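Re: [tableware] Tray finish and brown-banded plates

Attached is the tray with one of the plates on it.

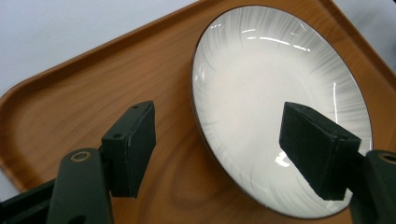
Replying to both points, finish first.

> The tray I bought in May has gone dull in a ring where the
> teapot stands. Is that wear in the coating or moisture under
> it? And would you use the same product again? I was told
> Berora oil is enough on its own.

A dull ring under a teapot is usually moisture held in or just below the top coat. Wear shows up as scratches that run in the direction things get slid, and the edges are uneven. Leave the tray on its side in a dry room for a few days before doing anything. If the ring fades, leave it alone. If it stays, rub the area with a gray pad along the grain and recoat the whole floor, rim included. Spot repairs on a gloss finish always show.

I would not use Berora oil alone under hot pots. It soaks in well but needs redoing too often. My schedule on trays is one coat of the oil, 16 hours to dry, then two thin coats of Rotis gloss with a light sanding between them. Go easy around knots — they take finish differently from the wood next to them, and a heavy coat there stays soft. Wipe the inner corners of the rim with a dry brush after each coat or it will pool.

> Also, do the plates with the gray brushed rim and brown edge
> mark the wood? Mine have an unglazed foot.

Run a fingertip around the foot. If it catches, wet some 400 grit paper and go around the ring a few times, then rinse and dry. Felt dots work too but come off in the dishwasher. The brown band is at the outer edge and doesn't touch the tray when the plate sits flat. Stacking is a different matter: put a paper napkin between plates, as a rough foot will scuff the glaze of the one underneath.

Kushnir had the replacement plates at 19 each when I last looked, sold singly. Darkatetti only does them by the set, and the gray on theirs is noticeably heavier toward the rim. I would not mix the two on one table.

One correction to my earlier post: the tray should be stored upright, with a gap behind it. I wrote flat — that was for the unfinished blanks.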